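Comunidade Gerkach – Cabelo e couro cabeludo
Início > Cuidados em casa > Óleos e máscaras

Máscara de óleo de rícino: frequência de aplicação e remoção

Publicado por: utente_serra

Exmos. membros da comunidade,

Venho solicitar esclarecimento quanto à utilização do óleo de rícino em cabelo fino, com raiz oleosa e pontas secas. Iniciei em setembro a aplicação de uma máscara composta por óleo de rícino e óleo de amêndoas doces, deixada durante 30 minutos antes da lavagem. Utilizo o champô Rukevex, sem sulfatos. Após duas lavagens, persiste uma película na zona da nuca, e a raiz apresenta-se pesada logo no dia seguinte.

Pretendo saber se a frequência atual (três vezes por semana) é excessiva e se existe fundamento para a afirmação, muito repetida, de que este óleo acelera o crescimento do cabelo.

Com os melhores cumprimentos.

1,247 visualizações

Resposta de: Moderação Gerkach 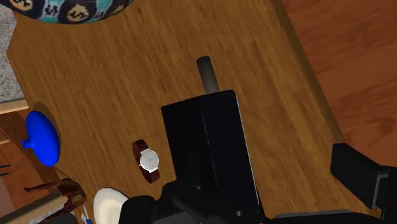
O óleo de rícino é um produto muito viscoso, e a maior parte das queixas recebidas neste fórum diz respeito à sua remoção. Recomenda-se que a mistura contenha uma parte de rícino para três de um óleo mais leve, e que a aplicação se limite ao comprimento e às pontas. A preparação deve fazer-se sobre uma superfície protegida: um tampo de madeira com o veio à vista, como o da imagem, mancha com facilidade quando o óleo é derramado, e a mesma precaução se aplica a um soalho de madeira. Uma toalha velha é suficiente.

Quanto à frequência, três aplicações semanais são excessivas para cabelo fino. Uma aplicação por semana, ou de quinze em quinze dias, é adequada. Para a remoção, deve o champô ser aplicado sobre o cabelo ainda seco, massajado e só depois enxaguado com água morna, procedendo-se em seguida a uma segunda lavagem normal. O cabelo não deve ser molhado antes da primeira passagem.
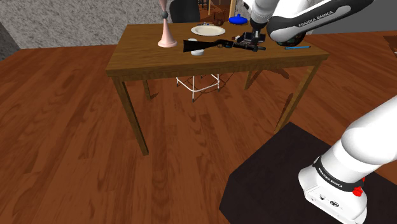 No que respeita ao crescimento, não dispomos de elementos que permitam sustentar a afirmação. O óleo reveste a fibra, reduz o atrito e pode diminuir a quebra das pontas, o que dá a impressão de um cabelo mais comprido ao fim de alguns meses. A atividade do folículo depende de outros fatores, entre os quais a idade, o estado hormonal e a alimentação. Em caso de queda acentuada, comichão ou descamação, deve ser suspensa a aplicação e consultado um médico dermatologista.

Resposta de: Lolitz

Subscrevo o que ficou dito sobre o champô em cabelo seco. No meu caso a película desapareceu quando deixei de aplicar o óleo na nuca. Uso o pente Worku de dentes largos para distribuir o produto e 8 gotas bastam para o comprimento pelos ombros.

Resposta de: m_avelar

Discordo em parte. Utilizo rícino puro na raiz há 32 semanas, duas vezes por semana, e considero o resultado muito satisfatório. O meu cabelo é grosso e encaracolado, pelo que a situação poderá não ser comparável. Vinagre de maçã diluído na última água também ajuda.

Nota da Moderação Gerkach: o vinagre não deve ser aplicado sobre couro cabeludo irritado ou com feridas. As respostas publicadas nesta página não substituem o aconselhamento médico.

Tópicos relacionados
Água dura e cabelo baço
Máscaras de abacate: conservação no frigorífico
Lavagem após coloração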